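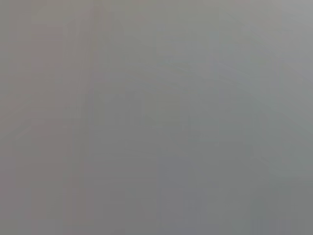
How often should the blankets in the Ririk reading room be washed?

Every two weeks in the cooler months, and a bit sooner if there has been cocoa! We have 14 of them now, the lovely heavy ones from Andska included, and they all like a cool wash and a slow dry — never the hot cycle, please, however tempting it is on a busy afternoon. Fold them in thirds when they're done and pop them back on the low shelf, ready for October.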